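Trurkley sets aside budget for its first two-arm packing cell

Trurkley, 3rd October -- I've been writing these announcements for our little produce business for a good while now, and I don't think I've ever been this pleased to talk about a spreadsheet! We've signed off the money for a two-arm robot cell from Plarus, and it should be up and running at our Cesley site in February.

We got there slowly. We looked at 11 quotes, and the cheapest arm was rarely the cheapest cell once you'd added grippers, guarding, training and spare fingers (do ask about spare fingers, they're priced separately more often than you'd think). In the end we went for a lease over 33 months, with servicing included, and kept 20 per cent of the budget back for changes after the first season.

The job we're buying for is bagged fruit into baskets. Our target is 700 bags a shift, and we've planned the floor space, power and shift rota around that figure. Gilani, who supply our packaging, are working with us on bag ties the grippers can get hold of easily -- a small thing, but it changed which grippers we priced up.
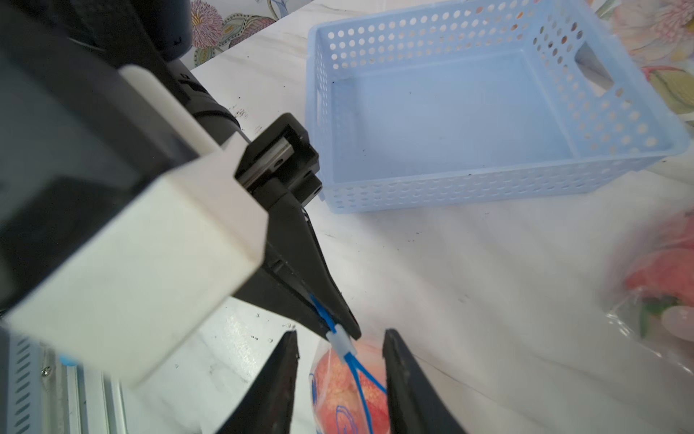 Bagged red fruit, gathered at the neck with a blue tie, between the gripper fingers. The light blue basket is behind.

No jobs are going as part of this, and I'm really happy to be able to put that in writing. The packing team will be trained on the cell before it goes live, and they'll have a say in how that held-back money gets spent.

Other growers and packers weighing up the same sort of purchase are welcome to see our costings. Just get in touch with the Trurkley press office.

ENDS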